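Home News Visits Contact

15 May 2026
By Farah Majimbun

The Povska open day promised "housing you will want to grow old in." I paid for parking and got a paper cup of tea. Hakim Saragih, from sales, said 48 units were taken. He would not say by whom.
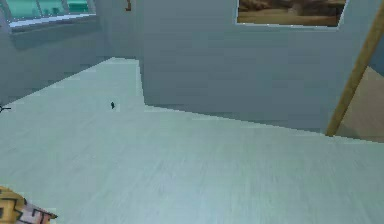

Storage was my question, and I asked it 2 times. The brochure is all light and air, pale floor, blue-gray wall, window set up high. Where does the vacuum go? Saragih said August would bring revised plans. The monthly fee is 700, heating extra.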